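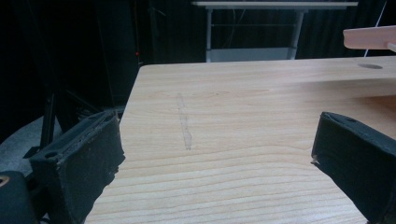
NOTICE TO ALL ARTISTS, MANAGERS AND GUESTS OF THE LABEL

Issued by the Office of Artist Conduct, Brirska Records, 2019-12-14

It has come to the attention of this Office that the artist known as Cletamar has recorded a verse concerning the artist known as Hedden. The verse lasts two minutes and was played on the radio without the approval required under paragraph 4 of the House Rules.

Hedden has exercised his right of reply. His reply was received in good order and has been stamped. It rhymes "Cletamar" with "rented car", and this Office is asked to rule on whether the car was in fact rented.

Mr Leopold Oberholzer, Registrar of Disputes, heard both parties in the small studio. Cletamar attended with 15 members of his entourage, of whom two were admitted. Hedden attended with his mother.

The Registrar finds as follows.

The car was rented. The hire agreement, in the name of Plattner, was produced by Plattner, who drives for Cletamar and wished to know when he would be repaid the 800 pounds.

The line about Hedden's first album is fair comment. The line about Hedden's hat is not, as the hat was a gift from the label.

Neither artist shall mention the other on record until the end of December. Names which merely sound alike will be considered case by case, and lyrics should be handed in at the front desk, typed.

The Registrar further notes that during the adjournment the parties were left alone with the equipment switched on. The resulting song has been heard by this Office four times. It contains no insults and was made without a booking form. Both artists have been fined for the form.

The song will be released in the new year. Plattner is to be paid first.

By order of the Registrar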